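How Gears Work: Wheels with Teeth
Wundivent Science Pages for Ages 9 to 12
Section 3: Simple Machines

A gear is a wheel with teeth around its edge. The teeth of one gear fit into the gaps between the teeth of another. When the first gear turns, its teeth push on the teeth of the second, and the second gear must turn too. Engineers call this meshing.

Two gears that mesh directly always turn in opposite directions. If the first goes clockwise, the second goes counterclockwise. To make the last gear turn the same way as the first, a third gear is placed between them. It is called an idler. An idler changes the direction – it does not change the final speed.

Parts of a gear

Teeth: the points around the rim.
Bore: the hole in the center. A rod called a shaft or axle goes through it.
Hub: the thicker part around the bore.
Face: the flat side.

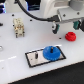
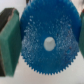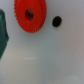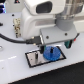 Gears with straight teeth, cut in line with the shaft, are called spur gears. They are the most common kind and the easiest to make. The number of teeth matters more than the color or the material. Small teeth placed close together, like those along the lower edge of the large blue gear with the white hub, allow many teeth to fit on one wheel. Two gears will mesh only if their teeth are the same size and shape, so a gear with fine teeth cannot be paired with a gear that has coarse ones.

Gear ratio

The gear ratio compares the number of teeth on two gears. Suppose a large gear has 64 teeth and a small gear has 16. Divide 64 by 16 and the answer is 4. The ratio is 4 to 1. Each time the large gear turns once, the small gear turns four times.

If the small gear drives the large one, the large gear turns slowly but with more turning force. Turning force is called torque. If the large gear drives the small one, the small gear turns fast but with less torque. A pair of gears can raise speed or torque. It cannot raise both at once.

Compound gears

Sometimes two gears of different sizes are fixed to the same shaft. They turn together at the same speed. This is a compound gear. It makes a large change in speed possible in a small space. Mechanical clocks use several in a row, and a row of meshing gears is called a gear train.

Try it

Cut two circles from corrugated cardboard, one twice as wide as the other. Peel the paper from one side of another piece of cardboard to show the ridges, then glue strips of it around each circle with the ridges facing out. Pin both circles to a board so that the ridges mesh. Mark a dot on each rim. Turn the large circle once and count the turns of the small one.

Words to know

Idler – a gear placed between two others
Mesh – to fit together, tooth into gap
Shaft – the rod a gear turns on or with
Torque – turning force

Page last checked 22nd April. Next in this section: Pulleys.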